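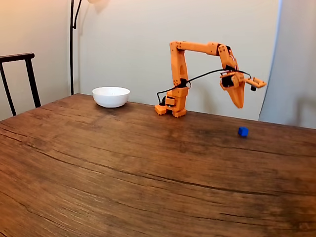
The big table

Quick one from me as the copy deadline was lunchtime and it is now ten past four. Sorry Davina.

The big table in the Urquhart room is staying. We had a proper talk about it at the November meeting, and the folding ones from Zirkero came out at more than anybody wanted to pay, plus they wobble. So, the old one. Wood, heavy, bit scruffy, everyone fits.

A few people have asked about the cracks. Yes we know. They're long but Ruaridh Rennie has been underneath with a torch and says the boards are sound, nothing moving. He doesn't want to fill them. Filler shows on that sort of grain, all those big curves, and it drops out again when the heating goes on. Leave them be, just don't push crumbs in with your fingernail (Eilidh spent an evening with a cocktail stick, not again please).

Same goes for the knots and the darker streaks. They are the wood. They're not tea. Please stop scrubbing them!

What does need doing is the top. It's got a shine in some bits and less in others, most noticeable with the lights on, and we'd like to even it up before the Stisness lot come for their supper. Plan is a light rub down and two thin coats of oil. Mỹ Quan has a tin left over from her worktops and reckons it'll do the whole thing. If not, a new tin is £29, out of the tea money, which stands at £70 and some coppers.

Need two or three people for the rubbing down. Old clothes, a dust mask if you've got one. Sandpaper supplied, fine stuff only, do NOT bring the belt sander. Start at six, done by nine hopefully, then it has to be left alone overnight. Small things on it at the time go on the windowsill in the passage, bowls to the kitchen cupboard.

House rules once it's oiled, same as before really:

Hot pans on a mat. The cork ones are in the second drawer.
Wipe with a damp cloth, not a soaking one. Dry after.
No spray polish. Somebody brought some, it's gone home again.
Lift, don't drag. Anything with feet gets lifted.

Rocío Olmedo asked if we could have a cloth on it for suppers. Fine by me, as long as it isn't the plastic one, it sticks.

While we're in there, the wall behind could do with a wipe too, it's off-white and I've no idea if it was meant to be. Paint is a seperate conversation, Eilidh has the chart from Vukeo and there are 34 whites on it. Thirty four. See her if you have opinions.

Names for the sanding to me or on the sheet by the kettle. Biscuits provided.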